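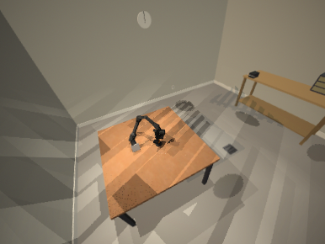
How to oil a wooden table (and get rid of the white rings first)

I've done this to every wooden table I've owned, plus two that belong to my mum, and I still get a daft amount of pleasure out of it. You start with something dull and thirsty and you end up stroking it every time you walk past. It isn't hard. It's mostly sanding and waiting, and I'm a lot better at the first than the second.

The one I'm going to talk you through is our old kitchen table, which we brought with us when we moved to Domdale. It had ten years of mugs, felt tips and one very unfortunate iron on it. Somebody before us had put a coat of varnish on and then somebody else (possibly also before us, possibly my husband, he won't say) had rubbed furniture polish over the top of that. So it was a proper mess, and good practice.

First, find out what's on it

Before you buy anything, do the water test. Wet your finger and let a drop fall on the tabletop, somewhere near the edge. If it sits up in a bead and stays there, you've got varnish or lacquer, or a lot of wax. If it soaks in and leaves a dark spot within a few minutes, the wood is bare or the old oil has worn away.

Bare or oiled wood is the easy one, you can skip most of the heavy sanding. Varnish has to come off, all of it, or the oil will just sit on top going sticky. I tried to cheat on this years ago with a bedside table and it was tacky until the day I gave it away.

Also check whether the top is solid or veneered. Look at the end of it, underneath if you need to. On a solid top the grain lines carry on over the edge and down. On veneer you'll see a thin skin on top of something else, and the pattern stops dead. You can oil veneer perfectly well but please go gently with the sandpaper, by hand only. I went through the veneer on a lovely little sideboard once and there's no coming back from that.

White rings and black rings

White rings are moisture trapped in the finish, and you can often shift them without sanding at all. If you're happy with the varnish and only want the rings gone, try this before anything else: put a clean dry tea towel over the mark, set your iron to low with no steam, and press for a few seconds at a time. Lift and look. Press again. It can take ten goes. Keep the iron moving and don't wander off to answer the door, which is how we came by our iron mark.

My neighbour Tayla McKinnon swears by mayonnaise left on overnight. I've tried it, and it did fade one ring a bit, but the table smelt like a sandwich for two days. I'd stick with the iron.

Black rings are a different animal. Those have gone right through into the wood, usually from something iron or steel left standing in the wet, a plant pot saucer being the classic. Sanding will lighten them and sometimes that's enough. If it's not, you want oxalic acid, sold as wood bleach. Wear gloves and glasses, open the windows, follow the packet to the letter, rinse it well and let the table dry completely before you sand again. Oh, and don't sand while there's any residue left on there, you really don't want to breathe that in.

What you'll need

A sanding block, or a random orbit sander if you can borrow one
Sandpaper in 80, 120, 180 and 240 grit
A dust mask that fits your face
A vacuum with a brush head
White spirit
Hardwax oil or Danish oil
Plenty of lint-free cotton cloths (old T-shirts, cut up, seams off)
A bucket of water, for the used cloths — I'll come back to that, it matters

On oil, people get very worked up about brands. I used Luvero hardwax oil in the matt finish this time and liked it. It went on thin and didn't yellow the wood much. I've had perfectly nice results from whatever Danish oil the shop had in, too. Danish oil is cheaper and a bit more orange, and you'll be topping it up more often. Hardwax is tougher, and with children I'd spend the extra. Do check the tin says it's suitable for food surfaces once cured if you're going to eat off it.

Sanding

Take the table outside if you possibly can. If you can't, shut the doors, roll up the rug and accept that you'll be wiping dust off the tops of picture frames until Easter.

With varnish on, start at 80 grit. Go with the grain, always with the grain, in long even strokes. If you've got the electric sander, let the weight of the machine do the work and keep it moving. Pressing down doesn't make it quicker, it makes dips, and you won't see them until the oil's on and the light comes in sideways.

That's my best tip, by the way. Sand with low light coming across the table. Early evening sun through a window is perfect, or put a lamp down at table height. Every swirl and shiny leftover patch of varnish jumps out at you. Under a ceiling light it all looks finished when it's nowhere near!

When the colour is even all over and there are no shiny islands left, vacuum, then go to 120, vacuum, 180, vacuum. I used to skip the vacuuming and wonder why I kept getting scratches. It was bits of the coarse grit getting dragged round under the fine paper.

Then wipe the whole top with a barely damp cloth and leave it for an hour or so. The fibres will stand up and it'll feel furry, and you'll think you've ruined it. You haven't. Once it's dry, one light pass with the 240 takes the fur off and it won't come back when the oil goes on. Stop there. Any finer and you're polishing the wood shut and the oil can't get in.

Do the edges by hand, and just kiss the corners with the paper so they aren't sharp. I left the legs on ours alone apart from a good wash. They were fine, and life's short.

Last job before oiling: a wipe with white spirit on a cloth. It lifts the final dust and it also gives you a quick preview of the colour, which is my favourite moment of the whole business.

Oiling

Stir the tin, don't shake it. Shaking puts bubbles in. If it's been in a cold shed bring it in the night before, because cold oil is thick and drags.

Pour a small puddle in the middle, smaller than you think, and spread it out with a cloth. Thin, thin, thin. The mistake I see most is people treating it like paint. You want the wood damp with oil and no wetter. Work along the grain, do a strip at a time right to the end, and don't forget the edges.

Leave it ten or fifteen minutes (read your tin, they vary) and then take a clean cloth and wipe off everything that hasn't gone in. All of it. It feels wasteful and you'll be tempted to leave a nice rich layer on. Don't, it dries gummy and every crumb in the house will come and live there.

Now leave it overnight. If you can bear it, do the underside as well, even just one coat. A top that's sealed on one side and thirsty on the other can cup when the weather changes. I didn't do the underside on the first table I ever did and it rocked a plate by the following September.

Next day, feel it with the flat of your hand. If there's any roughness, go over it very lightly with the 240, wipe, and put on coat two exactly like the first. With hardwax oil 2 coats is plenty. With Danish oil I do 3, sometimes 4 if the wood's really dry and keeps drinking it.

The cloths!

Please read this bit even if you skim the rest. Oily rags can heat up by themselves as they dry, and if they're scrunched up in a bin they can catch fire. This is a real thing and it does happen. Put every used cloth straight in the bucket of water, and then hang them up outside, spread out flat in a single layer, away from the house, until they've gone completely stiff. After that, check what your council wants you to do with them.

Waiting

You can use the table gently after a day or two. Gently means plates with mats, no hot pans, no wet glasses. The oil carries on hardening for a couple of weeks, and spills in that time will mark it, so be a bit of a dragon. I put a tablecloth on ours once it was dry to the touch and Tipene Ruddock, who taught me to do all this in the first place, told me off. It needs air to cure. The tablecloth came off.

Keeping it nice

Wipe with a damp cloth, dry it after. No spray polish, ever, and none of those kitchen sprays with bleach in. A tiny drop of washing-up liquid in warm water is fine for greasy patches.

When the water test starts to fail again, usually in front of whoever sits down for the most meals, give it a light rub with the 240 and one thin coat, just there if you like. That's the great thing about oil over varnish, you can mend one patch and it blends in. With varnish you'd be stripping the lot.

A couple of things I get asked

Can you oil over a stain? Yes, if the stain is bone dry. Test on the underside first, some of them lift and you end up with brown cloths and a pale table.

Will it make the wood darker? A bit, yes, and warmer. The white spirit wipe shows you pretty much where you'll end up. If you want to keep it pale, look for a tin marked raw or natural, which has a touch of white in it.

Does it work on outdoor tables? The method does, the oil doesn't. Get one made for outside.

Updated 12/24/25 to add the bit about oiling the underside, which I'd left out the first time round. Sorry to anybody whose plates are rocking.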